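Monday, January 13, 2025

Second week back and the robotics club has the lab on Monday and Thursday evenings again. I joined in the fall because I needed something to do besides problem sets, and I ended up on the sorting task with Ghizlane Chraibi. She does the control code and I do most of the logging and the write-ups.

The task is simple to say. Take the objects on the table one at a time and put them in the bin. We use a cube, a cylinder and a rubber duck. Before the break we ran 100 attempts with the cube only and got 96 into the bin, which made us feel pretty good. Then in December we added the duck and that feeling went away.
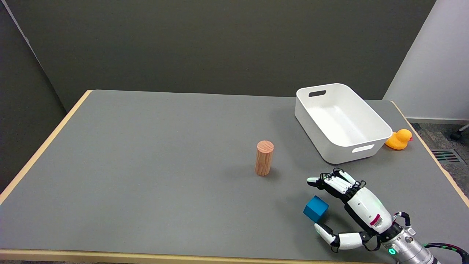 The duck is bad for us because our grasp planner wants two flat sides facing each other. The head gets picked as a grasp point, the fingers close, and the duck tips over. Ghizlane wants to lower the grasp to the body and slow down the last part of the approach. I think we should also start the thumb further out. We are going to try her change first and mine second, so we know which one did what.

The other job this week is cleaning up the log files. We have 450 runs saved and I named the early ones badly. Some have the object in the name and some only have a number. Hicham Soliman wrote a script to rename them from the notes, and it handled everything except 5, so I'll do those by hand tomorrow.

Our demo for the department is at the end of the month. If the duck still doesn't work by then we'll show the cube and the cylinder.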